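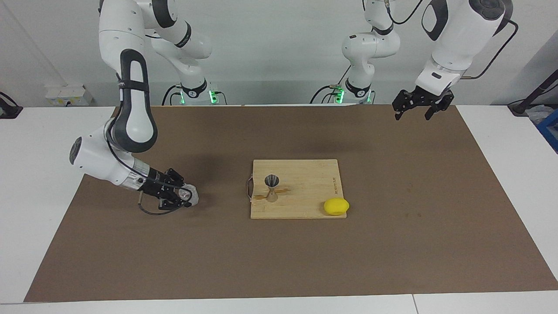
Figure 2. The bar set at the Pemanport table: bamboo cutting board with jigger and lemon, on the brown mat.

4.2 The board as a place to put things

I came to this part of the study thinking the cutting board would be the dull bit. We had picked the bar set (Figure 2) for the jigger, which is an awkward little thing to store and an even more awkward one to label, and I fully expected to spend this section on it. Then I read back through the diaries and the board was everywhere.

People who make drinks at home don't seem to treat a board as something you cut on, or at least not for very long. They cut one lemon, perhaps half of one, and for the rest of the evening the board is where the bits and pieces live. In the Pretaneck diaries the jigger was written down as "on the board" far more often than it was "in the drawer", even on days when no fruit was mentioned at all. One household told us the board was "the bar" and looked a bit puzzled when we asked where the bar was (we had a whole question about it on the form, which we later dropped).

So we started asking about edges. A jigger is a tippy object. The double-ended sort stands on one cup with the other open to the air, and if you knock it there goes your measure of gin. Four of the seven households said they kept it well in from the side of the board, and two of those said it was because of a spill they were still cross about. Lemons got much more relaxed treatment. A lemon could sit at a corner, or close to the front edge as in Figure 2, and people were quite happy with that, although a lemon is the one thing in the set that can roll off. I asked about this and mostly got a shrug. If it rolls, you pick it up!

The handle matters too, and I'd missed it completely in the November pilot. Our board has a curved metal loop on its left edge, and I had been thinking of it as something to hang the board up by. The households mostly used theirs for carrying – everything still on top, out to the garden or through to the sofa, rather like a tray. That changes what counts as tidy. If you're going to lift the whole lot by one end, you want the heavy things near the handle, and you don't want anything tall at the far side. The Trestimach checklist has no line for this, and we scored carried boards under "other", which I now think was a mistake.

A word on the mat. Some readers of an earlier draft felt that a mat under a board was one layer too many, and in a small kitchen I'd agree with them. For our purposes it gave a plain brown ground that the pale bamboo stood out against, and it let us talk about "on the board", "on the mat" and "on the table" as three separate places. Participants picked those words up straight away, so we kept them in the coding scheme and they are used in the same sense in Section 5.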